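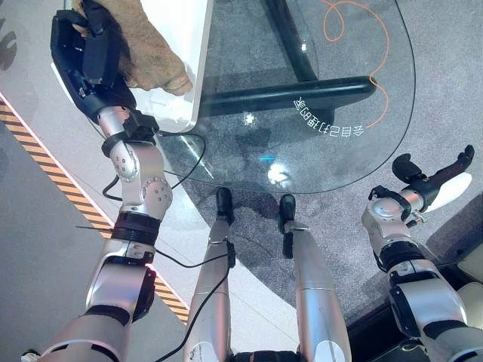
Trudska Street Allotment Association
Minutes of the June meeting, Sunday, 4 p.m.

We use cookies to improve your experience. Accept | Manage settings

Present: 28 members, one dog. Apologies were received from the Cliner Lane end, as usual by way of a note on the gate.

1. Previous minutes. Approved, after the word "theft" in item 6 was changed to "borrowing."

2. Water. The bill came to $809. Plots at the bottom of the hill said the top plots leave the hose running. The top plots said water goes downhill and the bottom plots should be grateful. Agreed to buy a timer. Cost not to exceed whatever is left in the jar.

3. Shed roof. Two quotes received. Hiranel Roofing wants $3,783 and can start when it stops raining. Khunthong Builders wants $485 and did not say for what. Secretary to ask. A motion to move the buckets a little to the left passed in the meantime.

4. Compost. The sign saying NO COOKED FOOD has been found in the compost. A bigger sign was proposed. Lasagna was discussed at some length.

5. Zucchini. Members are reminded that leaving zucchini on another member's plot after dark is not a donation. The swap table will be open on Sunday mornings - please take something home as well.

6. Wheelbarrow. Still borrowed.

7. Any other business. The plot 9 rooster was raised. Plot 9 maintains it is a hen. Held over to the next meeting.

Meeting closed at 5:50 p.m., when the rain reached the chairs.

2 comments | 4 shares

© Trudska Street Allotment Association | Contact us | Back to top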